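# Joltach Serving Line Package

For canteens and central kitchens that prepare more than 100 covers per shift

The Joltach package is a set of two-finger grippers, a marked work table and the training of your own staff. It takes over the handling of steel utensils in the part of the kitchen where people stand longest: sorting, hanging and putting back in place after washing. It does not cook, and it does not replace the person who runs the line.

We supply it from our workshop in Fumirby, and installation is done by Dmytriv, our service partner.

## Why utensils first

Many customers ask us to begin with plates. We advise to begin with ladles and other long steel pieces. Steel is smooth and it shines, so both the fingers and the cameras must work harder with it. If a gripper is good with a ladle, plates in a rack are a smaller step.

The finger pads have a soft, textured black surface, and they close on the handle from both sides. The pads are a wearing part, like the brush of a floor machine. Please look at them every Friday and change the pair when the surface no longer holds. 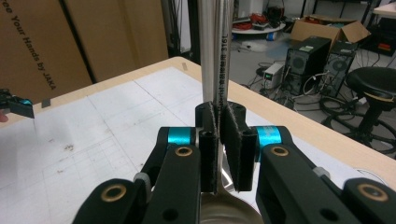 ## What changes for your staff

At the Vimthorpe staff canteen the package has been in use from April. Before this, two people on each late shift did nothing but sort and hang utensils. Now one person watches the table, clears it when something is placed wrongly, and has time to help at the counter. The second person moved to cold preparation, a job which she had asked for earlier.

Murali Kamath, shift leader at Vimthorpe, wrote to us after the first weeks:

"My people were afraid at the beginning, and I was also not so sure. The first days were slow. What helped was that they taught the movements themselves, with their own hands, and so they could see why the machine does a thing in this way. My wrists are better. I still don't like the sound of it."

We are working on the sound.

Please speak with your staff before you order, not after. We can send a trainer for this first talk, and the visit is included in the price.

## Teaching by hand

Your staff teach each new utensil with the hand-held grippers. They hold them, pick the piece up and put it down again, in the same manner as they would do it on a normal day. No programming is needed. A new utensil needs 102 good repetitions, and this can be divided between several people. We even recommend it - each person grips a little differently, and the package learns from all of them.

The table top is light and has thin grid lines, with outlines drawn on it for the places of the pieces. Begin with one piece standing alone, with free space on all sides.
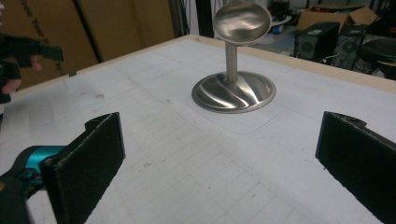

When this goes well, add a second piece and move both of them a little between repetitions. Do not polish the steel specially for the teaching. In daily work it will have spots and reflections, and the teaching should have them also.

## Ordering

- JT-1010: base package with table, 1,010 mm working width
- JT-1701: wide package with table, 1,701 mm working width
- Spare finger pads, sold in pairs
- Extra training day at your site

Both packages need a normal wall socket and a dry floor. For an offer, write to the Joltach sales desk with the number of your shifts and a list of the utensils you use.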